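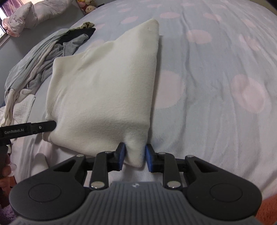 *Cream rib knit on the dotted sheet, corner pinch with the main gripper, second gripper in at the left.*

March 21, 2024

Long one today, because I finally have something to say about the corner-first question and I want it written down before I talk myself out of it.

Quick background for Razia, who was at Ekham all last week. We've been going back and forth about what the demonstrator should do at the start of a fold on soft knits. Option one is what we've always done: grab whatever edge is closest, lift, sort it out in the air. Option two is Amirul's, which he calls pinch-and-pin. One gripper closes on a corner, the other presses down on the fabric near it, and you don't pull until both are set. I've been grumpy about it for weeks (slower! fiddly! my wrists!) and I said I'd do a proper comparison so we could stop arguing in the kitchen.

So, the numbers. 153 demos on the bed in total, across both styles, all hand-held, same two people demonstrating. I threw out 19. Most of those were tracking dropouts where one wrist pose jumped and never came back, and a few were me dropping the garment and swearing. The dropped ones I should probably have kept, see further down.

Then I trained one policy per style with the Sanna config, changed nothing except the data, and ran 20 rollouts of each on the arms this morning. Same garments, same start poses as near as I could lay them out by hand. Pinch-and-pin won. It wasn't close, and I'm a bit annoyed about it, but there we are. The nearest-edge policy does this thing I've complained about before where it hovers over the fabric, half closes, opens, drifts left, half closes again... With pinch-and-pin the hovering is nearly gone. It goes down, it shuts, it waits. The waiting looks strange on a robot but I've come around to it!

My guess at why: when both of us do nearest-edge, we don't agree on what "nearest" is. I looked at my clips next to Amirul's and we pick different edges on practically the same starting layout. The policy gets both and averages them into a dither. A corner is a corner. Even on a lumpy fold like the cream knit, where the outline is more of a wonky four-sided blob than a rectangle, there's a corner down near you that you'd both go for. I can't prove it from this data. What I could do is train on only my nearest-edge demos and see if the dither shrinks. Putting that on the list.

Stuff about ribbed knits specifically:

- The ribbing is so fine that I worried the keypoint tracker would lose it, cream on cream. On most clips it's fine, I think because the sheet dots give it plenty to hang on to. I take back what I said about the dotted sheet being distracting.
- You want the seam between the pads. If you pinch only the cloth next to it, the corner creeps out as soon as you load it. With the seam in the grip it stays put much better. I'd like this in the demo instructions in plain words: **seam between the blue pads, then close.**
- Press with the second gripper *before* you start lifting with the first. If you lift first the whole garment skates across the bed and your pin lands somewhere silly.
- Folded knits bulge a bit right by the pinch. I used to pat that down before going on. Stop doing that (me, I mean, but also you). It adds a motion that isn't part of the task and the policy copied it. Three rollouts had a cute little pat on thin air.

The wrinkles in the sheet bother me more than the wrinkles in the garment. When I pull toward myself the sheet comes along a little, and by the end of a session it's got long folds running up it. I compared early clips to late clips in one session and the late ones look like a different surface. Amirul says leave it, it's free variation. I say fine, but then we need to smooth it at random times and not just whenever I get fed up, otherwise wrinkly sheet = tired demonstrator and the model gets to learn my mood. We agreed to re-smooth on a timer. He's writing the timer.

Same sort of argument about the clothes heap along the wall side. I like having it in view because the crop from the Vellomau preprocessing step was cutting way too tight, and the heap made that obvious: on a few clips the attention was going straight to the crumpled stuff. Opened up the crop, retrained, and it went back to the garment being handled. I don't have a clean before and after for this, only eyeballed heatmaps, so please don't put it on a slide.

About those dropped garments. Razia asked once whether we should keep the failures where the person recovers, and I said no without thinking very hard. But watching the rollouts this morning, the pinch-and-pin policy has no idea what to do if the corner slips. It closes on nothing, waits politely, and lifts nothing. Very calm about it. Nearest-edge, for all its dithering, does sometimes go back and try again, because those demos are full of us fumbling. So the nicer data made a policy that's worse at noticing trouble. I think the fix is to record recoveries on purpose: close on the corner, let it slip, open, come back down, close again. I'll go dig my drops out of the reject folder and see which have usable poses.

Also the gripper width signal is lagging the video by 2 frames. I noticed it when scrubbing: pads clearly together on the fabric and the logged width still coming down. Same offset on every clip I checked, so I've put a shift in the loader rather than touch the raw files. If you're reading raw, do the shift yourself. The Trukance exporter doesn't know about any of this yet and will happily give you the unshifted version.

To do, in no real order:

- [ ] nearest-edge, my demos only, same config
- [ ] recovery demos, start with the cream knit since it slips the most
- [ ] pull my drops from the reject folder, check poses
- [ ] sheet timer (Amirul)
- [ ] tell Razia she was right about the failures
- [ ] patch the exporter for the width offset
- [ ] try a heavier knit, something that sags more at the far corner

Checkpoints for both styles are in the usual folder with the style name in front. The nearest-edge one is missing its config file because I overwrote it at lunch. It's identical to the other one apart from the data path, so copy that and change the line.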